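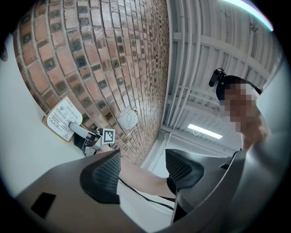 About Travberg

Travberg is a small workshop that refits rooms people already live and work in. We do walls, shelving, cable runs, hooks and rails, storage closets and the odd kitchen. We started in one rented bay behind the Skov building and still work out of it, though we have since taken over the bay next door for timber and paint.

Most of our jobs are short. A typical one takes four days: one to clear and measure, two to do the work and one to put everything back and go over it with the client. Larger jobs, such as a full set of classrooms or an office floor, are split up by room so that the rest of the place can stay open.

What we do

Wall work. Patching, sanding, painting, and putting up anything that has to stay up. We check what is behind the wall before we drill. Old buildings in Nesport have a mix of brick, lath and drywall, sometimes in the same room, and the fixings have to match.

Cables. A lot of rooms have wires hanging where they shouldn't. We move them along baseboards or up into covered channels and label both ends. We don't do new electrical circuits. If a job needs one, we will tell you at the first visit and you can bring in your own electrician or ask us for a list.

Shelving and storage. Our own shelf system is called Jikton. It is a plain rail and bracket design that we cut to length in the shop. Shelves can be moved up or down later without new holes. We keep spare brackets for every version we have made, so if you bought a set years ago and need two more, call and ask.

Clearing and putting back. We pack up what is in the room, mark the boxes by wall and shelf, and put it all back at the end. Clients are welcome to do this part themselves, and the price goes down if they do.

How we work

The first visit is free within 30 miles of Nesport. Past that there is a travel charge, which comes off the bill if you go ahead. We measure, ask what the room is used for, and send a written price within a week. The price covers materials, labor and hauling away waste. It does not change unless you change the job.

We work in pairs. The same two people stay with a job from start to finish, and one of them will be your contact for questions. The crew starts at 8 a.m. and sweeps up before leaving each day.

We use water-based paint indoors unless a client asks for something else. Offcuts long enough to use go back on the rack at the shop. Shorter ones go in the bin by the front door, and anyone can take them.

Where we are

The shop is on the ground floor, left of the Skov loading dock. Parking is on the street. We have 400 square feet of display space with the Jikton rails set up at different heights, along with paint samples and a few kinds of cable channel. Come in and try them.

The shop is open to visitors on Monday afternoons and at other times by appointment. In September we close for one week to service the saws and count stock.

Getting in touch

Call or stop by. For a first idea of price, it helps to have the length and height of the wall, a note of what is on it now, and the floor the room is on. If there is no elevator, please say so.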